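发件人：Bohdana Kovalchuk
收件人：手持夹具使用与维护邮件列表
日期：5/8/24
主题：回复：关于夹持垫脱落及暂停使用部分手持夹具的通知

各位同事：

Yurii Kravchuk 来信所报情况已收悉。经设备安全组核查，现将初步结论及处理要求函告如下，请各站点负责人转达至全体操作人员。原信附于文末，供查阅。

一、事件经过

Kuldale 站点在进行水果拿取与摆放数据采集时，编号 187 的手持夹具右侧夹持垫从指端脱开，垫片连同所夹果品落入盘中。操作员随即松开扳柄，未造成人员受伤。脱开后，指端金属卡座外露，边缘较锐。同日下午，Flodham 站点报告编号 744 的夹具出现同类松动，垫片尚未脱落，已就地停用。

二、初步原因

两套夹具均于去年 November（十一月）更换过夹持垫，所用垫片属同一批次。拆检发现，卡座内侧胶层未完全覆盖接触面，垫片主要依靠卡扣边缘受力。夹取表面光滑的圆形果品时，操作员往往加大握力，垫片受侧向推力，逐步向外滑移。187 号夹具停用前累计完成夹取 1,369 次，744 号为 1,108 次。现有检查表仅要求核对连杆与销轴，未列夹持垫一项，系本组工作疏漏，特此说明。

需要指出的是，双人同桌作业时风险更高。此类任务中两把夹具经常同时在盘沿附近动作，一方垫片滑脱，另一方的手部可能正处于夹具下方。请各站点对照本站布置自行评估。

桌面布置情况如下，前方夹具以两片蓝色带棱夹持垫夹住一枚深褐色圆形果品，左侧另有一把夹具同时夹取，其下方可见操作人员的手。

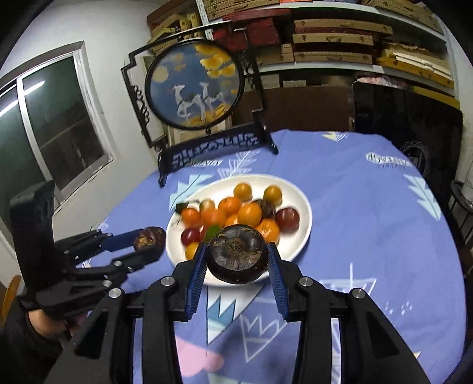

三、处理要求

1. 凡去年十一月更换过夹持垫的手持夹具，自本函发出之时起一律停用，贴红色标签，单独存放。维修记录不全、无法确认更换时间的，按停用处理。

2. 其余夹具每次作业前须作拉拔检查：夹爪张开，以拇指和食指捏住垫片上缘，向外轻拉，再向左右各推一次。任一方向有可察觉位移的，不得使用。两侧垫片均须检查，结果记入当班日志。

3. 双人同桌作业暂改为轮流夹取。一方夹持物品期间，另一方应将夹具及手部撤至盘沿以外。恢复同时作业的时间另行通知。

4. 严禁自行补胶或以胶带缠绕固定。Kuldale 站点曾有一把夹具以胶带临时加固后继续使用，此类做法掩盖松动迹象，拆检时亦难以判断原有胶层状态。

5. 发生脱落时，应立即停止作业，保留垫片、卡座及当次录像，不得先行清洁。接触过裸露卡座或脱落垫片的果品不得食用，也不再放回盘中继续采集。

四、后续安排

Prokopenko 仓库已封存同批次剩余垫片。替换件由 Nollen 车间重新加工，卡座将增加一道机械限位，首批样件须先通过侧向推力测试，方可发往各站点。在此之前，采集计划相应顺延，各站点不必为赶进度而调用停用设备。

已采集数据暂不删除。凡由上述两把夹具产生的记录，请在备注栏标明“夹持垫待核”，由数据组统一复查是否存在滑移。

请各站点于三个工作日内回复停用夹具的编号清单及存放位置。没有涉及夹具的站点，亦请回函确认。

设备安全组
Bohdana Kovalchuk

Yurii Kravchuk 写道：
> 设备安全组：
>
> 现报告 Kuldale 站点一起夹持垫脱落情况。今日上午第二轮采集中，187 号夹具在盘沿上方夹持一枚圆形果品时，右侧垫片整体脱开。当时同桌另一名操作员的手距盘沿不远，没有被碰到。
>
> 该夹具开工前已按检查表检查，连杆活动正常，销轴无松动。操作员事后回忆，上一轮结束前曾感觉右侧夹持偏软，需要多用些力，但未停下来查看。
>
> 垫片和夹具已装袋，放在站点设备柜下层。录像已上传。另请明确两点：
>
> （一）本站其他夹具能否继续使用；
> （二）检查表是否需要增加夹持垫项目。本站目前由班组长口头提醒，各班做法不一。
>
> 在收到答复之前，本站先暂停水果类任务，其他任务照常。
>
> Yurii Kravchuk
> Kuldale 站点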